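笔记 > 双臂组 > 仿真柜门 > 二月 > 接触段重标

二月,周二,下午开写,写到晚上

先记结论,免得过几天翻回来还得从头看:接触段重标是有用的,6个种子全部比基线好,幅度有大有小,但方向一致。我本来以为至少会有一个种子跳出来捣乱,结果没有!高兴了一个下午,然后发现评测脚本里有个东西得改,又忙到现在。下面慢慢写,写得乱,想到哪写到哪。

先说背景,给刚接手这块的同事看的,老同事跳过。我们在 Skidov 里跑的双臂开柜门任务,示范一共904条,都是遥操作录的,分布在 Mostico 那套厨房的7个布局里。另外留了2个布局专门做泛化测试,训练的时候一条都不碰。之前的基线就是最朴素的行为克隆,输入是相机画面加关节状态,输出是末端位移和夹爪开合,没有任何阶段信息。效果嘛,训练布局里还行,换到留出的布局就很难看,典型的毛病是手伸到门边上了,然后就在那里蹭,蹭到超时。

我盯着失败回放看了很久(真的很久,咖啡都凉了两回),越看越觉得问题出在示范本身的标签。遥操作的人开柜门,有时候是夹住把手拉,有时候嫌麻烦,直接用爪尖抵着门边往外拨。两种做法在动作空间里差得很远:夹的时候夹爪要闭合,力沿着把手的方向走;拨的时候夹爪开着闭着都无所谓,关键是指尖贴住边缘不能滑。可是在接触前那一小段,画面几乎一样。模型学到的就是两种做法的平均,手到了门口,半开半闭,既没夹住也没抵住,于是就开始蹭。

所以这次的想法很土:给每一帧补一个接触标签,再让策略多一个头去预测它,预测出来的东西再喂回动作头。标签怎么来呢?仿真的好处就在这里,接触对都能从引擎里读出来,哪个刚体碰了哪个刚体、法向朝哪、力多大,不需要人去看。我写了个脚本把904条全部重放一遍,逐帧导出接触对,然后归成几类:没接触,指间夹持(两根手指内侧都有接触,而且法向相对),单侧抵靠(只有指尖或者手指外侧有接触),再加一个“别的”,专门装那些胳膊肘撞柜子之类的尴尬时刻。

写起来几行字,做起来全是坑。记一下,省得下次再踩。

第一个坑,重放不一致。Skidov 重放轨迹的时候如果只灌动作不灌状态,接触丰富的那一段会慢慢漂,到后半截门的角度就跟原来录的对不上了。最早我没发现,还奇怪怎么有的回合里门已经开了,标签却一直是没接触。后来改成每一帧都强制写回状态,再单独调一次碰撞检测,不推进物理。这样慢一些,但标签跟画面终于对得上了。以后谁再做重放类的活,请直接用这个模式,开关在配置文件里,叫 replay_mode,设成 state。

第二个坑,抖动。原始接触信号特别碎,手指搭在门边上,接触会一帧有一帧没有,闪得像坏掉的灯管。直接拿去训,接触头就学成了噪声预测器,损失倒是降得很漂亮,一看混淆矩阵全是瞎猜。我加了一个滞回:力超过高阈值才算进入接触,掉到低阈值以下才算离开,另外太短的片段并到相邻片段里去。阈值是看着直方图手挑的,没有认真扫过,这个要承认。下周有空扫一下,看看结论对阈值敏不敏感。

第三个坑是 Flitport 的。我们打包数据一直走 Flitport,新加的标签是变长片段,它默认会按固定长度切块,切的时候把跨块的片段劈开,后半截的编号就丢了。我查了好久才想到去看打包后的文件,之前一直在怀疑自己的脚本。临时办法是打包前先把片段展开成逐帧标签,丑是丑一点,能用。正经的修法得等 Flitport 那边改切块逻辑,我已经在问题列表里写了复现步骤,谁路过帮忙顶一下!

网络结构没怎么动。主干还是老的,接触头就是接在融合特征后面的一个小 MLP,左手右手各出一份分布,拼起来投影一下,加到动作头的输入上。训练时动作头吃的是真值标签还是预测标签,我两种都试了。全程喂真值的那版,训练集上好看得不得了,一评测就垮,因为测试时接触头稍微犹豫,动作头从来没见过犹豫的输入,完全不知道怎么办。全程喂预测的那版前期太慢,接触头还没学会的时候动作头已经学会无视它了。最后用的是混着喂,开头多给真值,后面慢慢换成预测。老套路,管用就行。

损失权重也折腾过一轮。接触头权重给大了,主干特征会被它拽走,手的粗定位反而变差,离门还有一段距离就开始犹豫该怎么碰。给小了等于没加。现在的取值在配置里有注释,不抄在这里了,抄了肯定会跟配置对不上(上次的教训)。

说说结果。6个种子,每个种子都训一个基线和一个重标版,数据顺序、初始化都对齐,评测用同一批初始位姿。训练过的7个布局里,重标版有提升,但不大,有的布局基本看不出差别,我觉得是基线在那边已经快到顶了。差距主要在留出的2个布局上,蹭到超时的回合明显少了。完整表格放在共享盘同名目录里,这里就不贴了,贴进来格式一定会乱掉。

更让我觉得靠谱的是失败的种类变了。基线的失败里,蹭门是绝对的大头;重标版的失败里,蹭门掉到了后面,排到前面的变成底盘站位不好,手够不着,或者门开到一半底盘自己挡住了门。后面这种跟接触标签没关系,是导航和操作没有配合好的老问题,得另外开一页写。失败原因是我一条一条看回放标的,标的时候没有遮掉模型名字,所以可能有偏心,下次应该打乱再标。自己写给自己看:不许偷懒。

还有个对照必须记,差点忘了。我怀疑过提升是不是单纯来自“多了一个辅助任务”,跟标签内容没什么关系。所以另外训了一版,把接触标签在回合之间随机打乱,别的都不动。这一版跟基线差不多,有的种子还差一点。这样我就比较放心了,起作用的确实是标签里的信息。另一个对照是只保留有没有接触,不区分夹持和抵靠,结果落在中间。这个挺有意思的,说明光知道碰到了已经有帮助,分清楚是怎么碰的又多一截。跟我最初那个“两种做法被平均了”的猜测是对得上的,虽然还算不上证明。

评测脚本的事也写在这。成功判据原来是看最后一帧门的开度,可是有些回合门明明开过了,手往回收的时候又带上了,就被判失败。改成看整个回合里的最大开度呢,又会把撞一下弹开的也算进去。现在的写法是开度超过阈值并且保持一小段时间才算。改完之后两边都重新跑了,上面说的结论都是按新判据来的。旧判据下的数字请大家不要再引用了,特别是组会幻灯片里那一页,我明天去改。

关于 Tsuchiya 机房,顺便提一句:那边的节点这两天排队特别长,评测任务里渲染占了大部分时间。如果只是看接触头准不准,可以把渲染换成提前存好的特征,快很多,不用去抢卡。脚本里加了个 --cached 参数。注意它只能做离线评估,闭环是跑不了的,我自己就手滑跑过一次,出来一堆不知所云的东西,还以为模型坏了。

最后讲一下单侧抵靠。夹持这一类好认,指间两侧都有接触,规则写死基本不会错。抵靠就麻烦了,指尖在长条形的边上一搭,法向随便偏一点就可能落到“别的”里面去。我从渲染出来的帧里挑了一张这种情形的,右爪的尖端靠在斜着的那根长灰杆上,左边夹爪张开着。像这样的帧,接触对和画面要放在一起看,只看其中一边很容易标错。
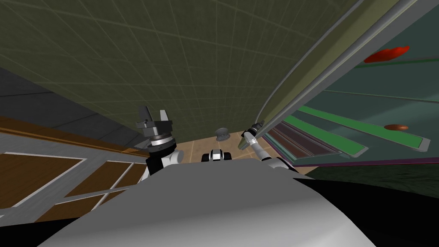 接触标签全是从仿真引擎里读的,那部署到真机上怎么办,真机又没有接触对可以读?

测试时不需要读接触对。标签只在训练时当监督用,部署时接触头从画面和关节状态自己预测,动作头吃的是预测值。真正要担心的是仿真和真机之间的画面差异,接触头在真机画面上准不准,目前还没有测过。

顺着这个再多写几句。真机上要验证接触头,总得有个参考,我想到的办法是拿腕部力矩粗粗地推一个有没有接触,分不清夹持还是抵靠,但至少能检查时间点对不对。夹持那一类还可以借夹爪电流来看。都是粗办法,先粗着来吧,等有了数再讲究。

还有一个隐患:遥操作的示范里,抵靠这一类在各个布局里分得很不匀,有的布局几乎全是拉把手,有的布局几乎全是拨门边。模型会不会干脆靠认厨房来猜接触类型?留出布局上的提升说明至少不全是这么回事,但我想再做一个更干净的检查,同一个布局里把柜门配色和纹理换掉,看接触头的预测变不变。Mostico 的材质可以批量替换,应该不费事,就怕换完之后光照也跟着变,到时候又多一个变量。

待办,按我想做的顺序:

扫滞回阈值。
打乱模型名字,重新标失败原因。
换材质,看接触头稳不稳。
改组会幻灯片里旧判据那一页。
底盘挡门的问题另开一页,先把典型回放挑出来放进同一个文件夹。
催 Flitport 的切块问题,催之前先拉最新版确认还能复现。

配置和权重都传上去了,目录名跟这页的标题一样,基线在 base 底下,重标版在 contact 底下,打乱标签的对照在 shuffle 底下,只分有无接触的在 binary 底下。要重跑的话先看一眼 replay_mode 设对了没有。机房那边还挂着一组评测,跑完了我把日志补到表格旁边。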